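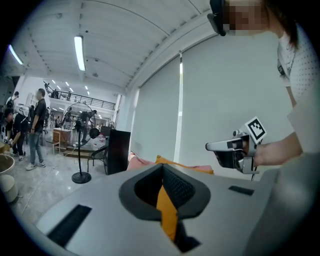
Section 4: Setting up your drip timer

Okay, by now you should have the Drendix timer out of the box and the batteries in. If the little screen is blank, go back to Section 3 and check which way round you put them – I've got it wrong more than once myself.

Before you start, turn the outside faucet off all the way and let any water left in the hose run out.

1. Look inside the timer's inlet for the rubber washer. It should lie flat. Mine came folded over and I spent an entire evening blaming the faucet.

2. Screw the timer onto the faucet by hand until it's snug.

Caution: No wrenches! The collar is plastic and it will crack. (I have the old one in a drawer as a reminder.)

3. Attach the filter, then the pressure reducer, then your main tubing, in that order. There's an arrow on the reducer and it needs to point away from the faucet.

4. Hold down SET until the clock blinks. Use the plus and minus buttons to get the right time, then press SET again.

5. Press START and pick when you want watering to begin. I like early morning, before the sun gets onto the beds.

6. Press RUN and choose how long. I use 15 minutes for the tomatoes and 9 for the herb pots. Sandy soil may want two short runs a day, and heavy clay can usually skip a day in between.

7. Turn the dial to AUTO. If you leave it on SET, nothing will happen, and you'll come home to very sad basil.

8. Open the faucet slowly and watch every joint while the line fills. A drip at the collar usually means a crooked washer, so shut the water off and go back to step 1.

Note: If you're running the Famura soaker hose instead of drip tubing, leave the pressure reducer on. It really does need it, or the hose will split along the seam.

Note: The rain delay button skips watering for a day each time you press it. Press and hold to clear it. I found this out in June after pressing it far too many times – sorry, beans.

Caution: Take the timer indoors before the first hard frost. Pull the batteries, shake out the water, and store it somewhere dry.

Once a month, rinse the filter screen under the tap. If yours is a well, do it every couple of weeks.

Next is Section 5, where we lay out the tubing and punch in the emitters.

Last updated December 20, 2020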